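Eating Off the Right Plate: Crockery, Colour and Appetite in a Sixth Form Canteen

Project report, March 2025

Introduction

I first became interested in plates because of my grandmother, who would never serve fish on anything but white and who had firm views on what a blue bowl did to porridge. When our tutor at Givville asked us to choose a topic from everyday life, I remembered those meals at her house and wondered whether there was anything in what she used to say. This report looks at whether the colour of the crockery makes any difference to how much people eat and how much they enjoy it.

Background

There is a fair amount of writing on the subject, much of it more cautious than the magazines would have you believe. The usual idea is that food which stands out strongly from its plate looks like a bigger helping, so we may serve ourselves a little less. Others have suggested that colour changes how sweet or salty we expect a dish to be before we have even picked up a fork. I found it hard to separate these two ideas, and I suspect that in real life they are nearly always mixed up together, along with how hungry you are and who you happen to be sitting next to.
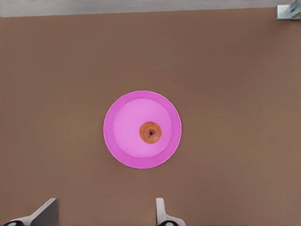 For the practical part I was very kindly allowed to use the college canteen over 2 lunchtimes. The kitchen cooks from a weekly menu supplied by Belhaj, and I picked the tomato pasta as it was on both days and almost everyone likes it. On the first day it went out on the ordinary white plates, and on the second on coloured ones lent to us by Dindard, the catering shop near the station, who were generous about it and only asked for them back clean.

Results

We served 300 portions on the first day and 363 on the second, which was a good deal busier because the rain kept people indoors. I had meant to weigh the leftovers from each plate, but the queue at the hatch made that impossible and I ended up weighing the scrapings bucket after each sitting instead. The weight left per portion was slightly lower on the second day. Comments on the cards I left out were mostly cheerful, though quite a few were about the garlic bread.

Discussion

I would love to say that my grandmother was right, but I can't claim it from this. The weather was different, the numbers were different, and people knew something was going on as soon as they saw the new plates, which must have made them pay more attention to their lunch than usual. If I did it again I would mix both sorts of plate on the same day and borrow a second set of scales. I would also use the Felteo survey sheets from the start, as my own cards left too much room for chatting.

Thanks

I am very grateful to the kitchen staff, who put up with me and my clipboard during their busiest hour and saved me a helping both days.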